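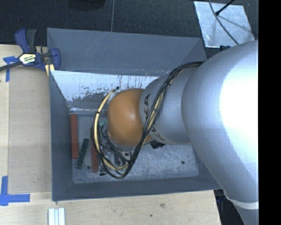

One reader wrote in after our piece on benchtop trays to say that a single bar clamp on one corner is never enough, that the tray will swing around it sooner or later, and that anyone who has pushed a file against a loose tray knows this already. The same reader wanted to know why we hadn't just screwed the thing down.

Both are fair points, and they are most of the reason for this review. The clamp is the Wustura quick-release, the 566 mm version, sold through Fluvwood in a box of 2. We have had the pair since February and used them for all kinds of holding jobs, but the job they have done longest is keeping a shallow sloped-wall bin in place on a wooden tabletop.

As for the screws, the tabletop gets used for other work and we didn't want holes in it. The bin has also moved several times. A clamp takes a few seconds to come off. That settled it for us, though someone with a permanent bench might choose differently.

What you get

The box holds the two clamps, four spare pads and a folded sheet of instructions in small type. The sheet is not much help. It tells you how to squeeze the trigger and how to release it, and then repeats the same thing in several languages. There is no mention of turning the clamp into a spreader, even though it can be done. You take the fixed jaw off the end of the bar and put it on backward.

The body is blue and black on a black bar. The pads push on and can be pulled off with your fingers, a little too easily when they are new. One of ours dropped off the first week and ended up under a cabinet.

Clamping force is given on the box as 188 kg. We have no way to measure that and didn't try. It is plenty for a tray and enough for gluing up small boxes. For wide panels we would still reach for something heavier.

Holding a bin

A bin with sloped walls is awkward to clamp. The sides lean, so there isn't much flat material for a jaw to sit on, and if you grab too low the pad rides up the slope as you squeeze. The rim is the place to go. We put the pad over the rim near a corner, brought the other jaw up under the table and gave the trigger a few pulls. After that it stopped moving by hand.

Now to the reader's complaint about swinging. With one clamp on the corner, the bin can turn if you lean hard on the far side. We could make it happen on purpose. In ordinary use, which here means dropping light parts in and taking them out again, it stayed put for weeks. When the work got heavier we added the second clamp on the opposite corner, and that was the end of it.

Over-tightening is the thing to watch. The trigger has a lot of leverage, and a thin rim will bend before your hand gets tired. Stop when the bin no longer slides. We bent a rim on an older Stullbridge tray this way and had to tap it flat again with a mallet. 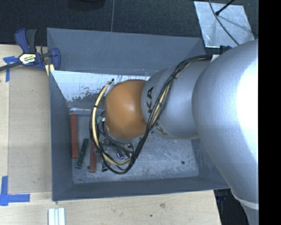
Antoniuk, bench and workshop reviewer
October 20, 2022

Blue painter's tape turned out to be a good partner for the clamp. An L-shaped piece on the tabletop is enough to mark a position, and a bin that has been taken away for cleaning can be set back against the mark and clamped again. Use decent tape. The cheap roll we tried first left a gummy line that needed mineral spirits to shift.

The label on the clamp body is yellow and black, so it is easy to spot on a crowded table. I mention it only because I have lost darker clamps in plain sight.

Bar length

At 566 mm the bar is longer than a job like this needs. With the jaws closed down on a rim and a tabletop, most of the bar has to go somewhere, and you have to decide where. Ours has been set both ways. Hanging down under the table, it catches your knee if you sit on that side. If the clamp is turned so the bar sticks out past the work, it catches sleeves. Neither is serious, but if you only want a clamp for holding trays, buy the short version and save the money.

I kept the long ones for other jobs. They have held a sheet of shelving while I cut it and kept a drawer front square overnight.

Wear so far

The trigger on one clamp has become slightly sticky. A drop of light oil helped for a month and then it came back. The other is the same as the day it was opened, so I put this down to dust. The bins are dusty places – the floor of mine is scratched and gray and the back wall is covered in streaks and smudges – and the clamp on the rim gets its share.

The pads have held up well. They have taken a slight dent from the rim, and they left no marks on the wood underneath. The finish on the bar has a few rub marks where the sliding jaw travels. I haven't had either clamp slip under load or let go by itself.

The release lever is where I would ask for a change. It sits close to the trigger, and with gloves on it is easy to press the wrong one. I did this twice while holding up the end of a shelf. With bare hands it isn't a problem.

What goes in the bin

A few people asked about the bin too, so a short note. It is square and shallow, with gray sloped sides, and that shape suits long thin pieces such as sticks and dowels better than small hardware. You can get your fingers under a stick lying near a wall because the wall leans away. Screws and washers are easier to pick out of something with a rounded bottom. I would not pay extra for a new bin of this kind. Scuffs don't affect how it works, and used ones are easy to find.

Rating

Four out of 5. I took the point off for the release lever and the poor instruction sheet. The price at Fluvwood is reasonable for a pair, and the spare pads are worth having. If you can choose the length, measure the thickness of your table and the height of the bin before you order, and leave room for the pads.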